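Two Degrees Off: An Interview on the Rorkthorpe Wrist Fault

The first symptom was a marker that ended up somewhere else. Mostafa Tazi was running a tidying sequence on a small tabletop arm at the Rorkthorpe workshop when the gripper closed, lifted and moved to the drop point with nothing in it. The log recorded a successful grasp.

"The log said closed, load present, move complete," Tazi said. "Every line of it was fine. The marker was still on the table."

Tazi maintains the arm's hardware. Albertina Henriques writes the control software and keeps the run records. They spoke in the workshop on Tue 6 August, after the arm had been returned to normal use. The fault had taken them most of the spring to pin down.

The missed grasp occurred in April. By itself it was of little interest, as the arm misses grasps regularly. What made Henriques open a fault record was the load reading. The software decides whether the gripper holds something by looking at the current drawn by the finger servo once the fingers stop moving. On this run the current was well above the threshold, with no object between the fingers.

"A miss that knows it is a miss is cheap," she said. "You retry. A miss that reports a hit is expensive. Everything after it is wrong and the arm carries on with full confidence."

She went back through the stored runs and found 131 with the same signature: high current at close, followed by evidence that nothing had been picked up. They came from a set of 1449. Most had been marked as passed.

Tazi's first suspicion was the fingers. They are flat plastic parts with notched tips, one dark and one orange, and the notches can catch on each other if the fingers are out of line. He removed both, measured them against the drawing and put them back. The tips met where they should. He then ran the gripper open and closed for 2000 cycles on the bench without a single false reading.

"That was the bad week," he said. "When it fails on the table and works on the bench, you start to doubt the table."

The difference between bench and table was the wrist. On the bench the wrist had been clamped. On the table it rotated, and the wires to the finger servo rotated with it. Henriques sorted the false readings by wrist angle. Nearly all fell on one side, past the point where the wire loop was pulled tight.
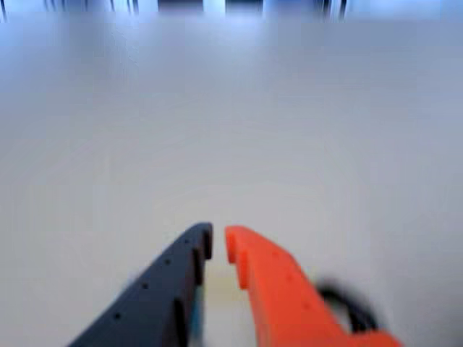
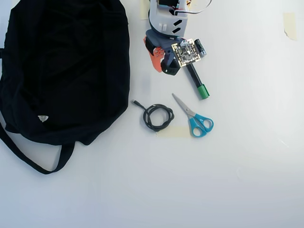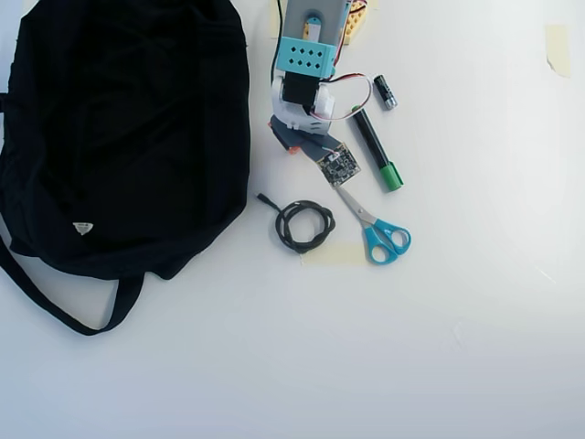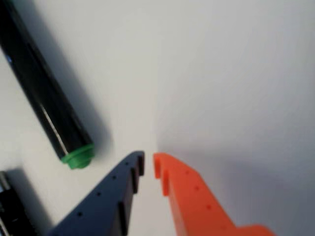

The arm's two-finger gripper at the Rorkthorpe workshop, with dark and orange fingers.

The mechanism, once found, was simple. With the loop under tension, a crimped pin in the servo connector moved in its housing by a small amount. Contact resistance went up and the supply voltage at the servo dropped. The servo then lost track of its own position for an instant and came back with an offset of two degrees. It believed the fingers were slightly more open than they were, kept pushing after the tips had met, and drew the current that the software read as a held object.

"So the software was right that the motor was working hard," Henriques said. "It was working against the other finger."

Neither of them had a clear view of the connector while the arm was moving. Tazi confirmed the cause by soldering two test leads behind the pin and recording the voltage as the wrist turned. The drop appeared on the first pass. It lasted a few milliseconds, too short for the controller's own voltage log, which samples at a much lower rate.

The question of safety came up late. The arm is small and the finger force is low, and the risk assessment had treated a pinched finger as a minor injury. It had also assumed that the servo would cut its output when it reached its closing limit. With the position offset, that limit was no longer where the servo thought it was.

"The force was still low," Tazi said. "I put my own finger in it, with the supply turned down, and then with it turned up. It is unpleasant. But the limit we had written down as a protection was not there, and we had been reaching in past it for months."

Henriques was less relaxed about this. People at Rorkthorpe were in the habit of moving objects on the table between sequences without stopping the arm. She had done it herself. After the finding she added a hold state that has to be released by hand, and the arm does not leave it on a timer.

"It was a 20-minute change and it should have been there on the first day," she said. "I have no defense for that one."

The hardware repair was also short. Tazi replaced the connector, re-crimped all the pins and gave the wire loop more slack. He fixed the wires at a second point above the wrist so that any pull is taken by the clamp – the connector should carry no load at all. The wrist travel was cut back in software by a few degrees at the end where the loop had been tight.

The clamp came from the Pletimis parts drawer and was meant for a different machine. Tazi drilled it out to fit. A proper one is drawn but has not been made.

Detection took longer. Henriques did not want to rely on current alone again, so the software now makes a second check. After closing, it compares the position reported by the servo with the position expected for empty fingers, and it repeats the empty close at the start of each session to see whether that reference has moved. If it has, the session does not start. She named the check Feline, after the way it tests a surface before stepping on it. Tazi calls it the empty close.

The check has one known gap. Thin objects leave the fingers almost fully closed, and an offset of two degrees is enough to confuse a sheet of paper with no paper. For those the arm backs off, opens and tries again, and if both attempts agree the result is accepted. Henriques considers this weak.

"Two wrong readings can agree with each other," she said. "With this fault they usually did."

The stored runs were the last item. The 131 affected records have been relabeled as failed and kept. Vitale, the workshop's older logging tool, had no field for a result that changed after the fact, so the correction sits in a separate file with the original entry left as it was. Anyone who loads the records without that file gets the old results.

Tazi would like the old tool gone by winter. Henriques would like the voltage at the servo logged at a useful rate, which needs a small extra board and a free pin on the controller. There is one free pin left, and he wants it for a temperature sensor.

"We are still discussing the pin," she said.

The arm has had no false hold since the repair. Tazi inspects the connector every week and writes the result on a sheet by the bench. The bad connector is in a labeled bag in his desk, with the test leads still attached.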